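1/ I read the full text of the cooperation agreement between Sumumbridge and Loreck last night. It was signed in July 2023, and I think most people in both towns know only the photo of the handshake. So here is a thread, as simple as I can make it.

2/ First, what it is. It is an agreement between two municipalities, on two sides of one border. The national governments gave their permission, but they did not sign. This matters later, when we come to the money.

3/ The text has 7 articles. Five of them are general: friendship, culture, youth, sport, tourism. You can find almost the same sentences in any twin-town paper of the last thirty years. I do not say it as a criticism. Such papers are written like this.

4/ The two articles with real content are Article 4 (the bridge) and Article 6 (the school places).

5/ Article 4 says that the Mokik crossing will be open to pedestrians and bicycles also at night. Until now it closed at ten in the evening, and people who work the late shift in Loreck had to go by the highway. For them this is a big change.

6/ The article does not say who pays for the night staff. It says "the Parties shall consult." I looked in the annex for a number and there is none. 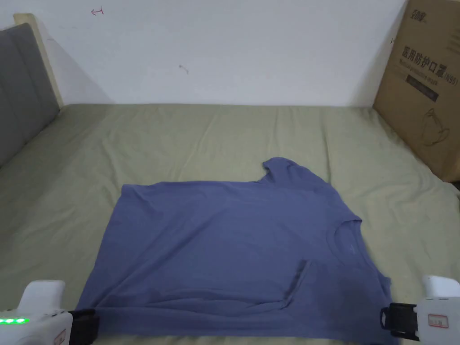
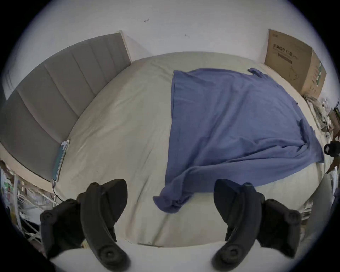
7/ Article 6 is more exact. Children who live on one side may enroll in a primary school on the other side, if there is a free place. The application goes to the town where the child lives, and that town must send it across the border within one month.

8/ According to the annex, 3,564 residents of Sumumbridge have a registered job in Loreck. For the other direction the annex gives no figure, and I would like to see it. It is difficult to judge who gains from an agreement when only one side is counted.

9/ Now the Manríquez question, because several of you wrote to me. Manríquez is the company that repaired the bridge railing. It is not a party to the agreement and its name is nowhere in the text. The repair contract is older and it was signed by Sumumbridge alone.

10/ What you maybe saw in the local paper is a different document, a letter of intent about a bus line. A letter of intent does not oblige anybody to run a bus. I would be happy to take this bus, but please do not wait for it at the stop yet.

11/ The joint council. Article 7 creates a body that meets 2 times a year, once in each town, and the host town takes the chair. It can recommend. It cannot decide on spending — every euro still goes through the two town assemblies, separately.

12/ One small thing about language. The agreement exists in two versions and both are "equally authentic." In Article 4 one version says "at all hours" and the other says "during the night hours." I suppose the lawyers will say it is the same. I would have corrected it before the signing.

13/ How long is it valid? Five years, then it continues automatically if neither town objects in writing. To leave it, a town must give six months of notice.

14/ Somebody asked me if the school article already works for the coming year. As I read it, yes, but the form is not on either town's website. If you have found it, please send me the link and I will add it under this post.

15/ The next step is the first meeting of the council, in Loreck. The agenda should be public before it. I will read it and write again, also about the night staff, if there is something to write.

Filed under: Local Government / Cross-Border Affairs

Contact | © All rights reserved | Back to top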